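用了大半年的亚克力阶梯展示架，说说真实感受

先交代一下背景：我是个香水小样和指甲油双料囤货患者，外加一点点迷你摆件（一点点是我自己说的，家里人不同意）。之前所有东西都塞在鞋盒里，鞋盒外面贴标签，标签后来掉了，于是每次找一瓶裸粉色都要翻三个盒子。翻到第三个盒子的时候往往已经不想涂了。

去年搬家之后下决心整理，前前后后买过四种收纳：抽屉分隔盒、旋转托盘、墙上的窄搁板，最后才是阶梯架。这篇主要讲阶梯架，其他几样顺带提一下，免得有人跟我走一样的弯路。

我买的是Turholm的三格款，入手价193元，还凑单买了一个同家的小托盘。当时也看了Gustgate的，同样大小要269元，多出来的钱主要花在一个带磁吸的防尘盖上。我犹豫了两个晚上，最后觉得盖子这种东西我肯定懒得盖，就选了便宜的。现在回头看，这个决定一半对一半错，后面会讲。

先说开箱和组装。到手是平板包装，每块板两面都有保护膜，撕膜这件事请务必预留时间！我晚上九点多开始撕，以为十分钟搞定，结果撕到指甲都劈了一个。小窍门是用吹风机低档吹一下边角，膜会软一些，再拿一张旧会员卡从角上挑起来，比用指甲抠快多了。千万别拿刀尖去挑，亚克力特别容易留印子，我第一块板的背面就有一道，幸好装上之后朝里。

组装是卡槽式的，没有螺丝，说明书只有一张小纸，图印得很淡。第一次我把隔板装反了，有缺口的那边应该朝下，装反了也能插进去，就是会晃。拆的时候别硬掰，左右轻轻晃着往上提就出来了。第二次就顺利多了，喝完一杯茶的功夫。

稳不稳呢？放矮胖的瓶子很稳，放细高的瓶子要看运气。我有几支滚珠香水又细又长，放在最上面那层，关抽屉动静大一点就会倒，一倒就是一排，跟多米诺似的。后来我把滚珠都挪到最低那层，上面只放方瓶，就再没倒过。还有人说在每层铺一条透明防滑垫，我试了，防滑是防滑，但是透明的垫子铺上去总有气泡，看着像没擦干净，受不了，撕掉了。

再说视觉效果，这是我最满意的地方。阶梯的好处就是后排不会被前排挡住，坐在桌前扫一眼全都看得见。透明材质又不抢颜色，我按色系从浅到深排了一遍，排完自己坐在那里欣赏了半天，饭都忘了热。以前用旋转托盘的时候，转来转去永远有几瓶藏在中间，用到过期都没想起来。

摆放位置我也折腾过好几轮。一开始正对着桌沿放，规规矩矩的，可是手伸过去拿后排老是碰到前排。后来斜着放反而顺手，特别是桌子不深的朋友可以试试，斜过来之后侧边也能伸手进去。缺点是占地方，桌角那一块三角形基本就废了，只能放放发圈什么的。

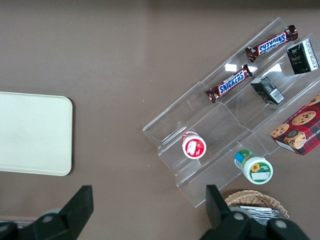

斜放的阶梯架，左边是奶白色托盘

说到托盘，我很推荐阶梯架旁边配一个浅浅的托盘，价格不用贵。架子负责展示，托盘负责临时放东西：正在用的那瓶、棉片、摘下来的戒指。没有托盘的时候，这些零碎最后都会爬到架子上去，两天就乱了。颜色我偏爱奶白，跟透明的东西放一起不打架，深色桌面上也显得干净。要是你家桌子本来就是白的，那可以考虑换个有颜色的，不然戒指放上去真的会找不到。

接下来是缺点，我攒了好几条。

第一，落灰。透明的东西落灰是什么样子，买过的人都懂。我本来以为一周擦一次就行，结果下午太阳一照进来，每一层都毛茸茸的。擦还不能随便擦，干布一擦就起静电，越擦越吸灰。现在我的做法是先用软毛刷扫一遍（买化妆刷送的那种大刷子刚好），再用微湿的眼镜布轻轻带过去。千万不要用酒精！我朋友圈里有人用酒精棉片擦过别家的亚克力盒子，擦出一片细细的裂纹，救不回来了。这时候我就会想起Gustgate那个防尘盖，唉，贵有贵的道理。

第二，指纹。每次拿东西都会碰到边缘，指纹特别明显，尤其是涂完护手霜之后。这个没有办法，只能看淡。

第三，层高是固定的。我有几瓶30毫升的香水帽子特别高，放进去前后两排的高度差就不够了，后排瓶身上的标签照样看不全。买之前一定要量一量自己最高的瓶子，别只看商品图，商品图里放的都是小矮个。

第四，味道。刚拆开有一点塑料味，放在窗边通风几天就散了。我是二月份装的，窗户开不久，所以散得慢一些，夏天买应该没这个烦恼。

那跟别家比怎么样呢？我在店里摸过Greco的加厚款，手感确实好，板子厚，边缘打磨得圆润，拿起来沉甸甸的，标价729元，摸完默默放回去了。如果是收藏手办或者贵一点的香水，想一步到位，那可以考虑。像我这种放指甲油的，架子比架子上的东西还贵，心里过不去。Histance还有一套整面墙的组合，1,278元，要打孔，租房党直接跳过吧，我连挂钩都是用免钉胶粘的。

抽屉分隔盒我还留着，放备用和囤货挺好的，就是拉开只能看到瓶盖，得在瓶盖上贴色卡。墙上的窄搁板已经拆了，落灰比阶梯架还严重，而且总担心半夜掉下来。旋转托盘现在在厨房放调料，意外地合适，酱油醋蚝油转一圈都拿得到，算是找到了它该去的地方。

有几个在评论区被问过的问题，我一起写在这里。

能不能放多肉？小盆的可以，但是浇水要端下来浇，水渍干在亚克力上很难看。

会不会发黄？我用到现在没看出来，不过我的桌子不直晒，只有下午有一阵斜光。长期放在窗台上的我不敢保证。

能不能叠着放？不建议，我手欠试过，上面那个滑得厉害，差点把我那瓶绝版的灰紫色送走。

适合小朋友放小玩具吗？边角比我想的要硬，Turholm这款打磨得一般，有一处我自己用细砂纸磨了两下才不刮手。家里有小朋友的，还是选边缘更圆的款吧。

要打分的话，满分十分我给七分半。扣的分主要给落灰和那处没磨好的边，展示效果我是给满分的。下次大促我可能会再买一个小一号的放浴室，前提是我先把浴室台面那堆空瓶子扔掉（已经说了两个月了）。有用过带盖款的朋友麻烦留言告诉我，盖子每天开开关关到底烦不烦！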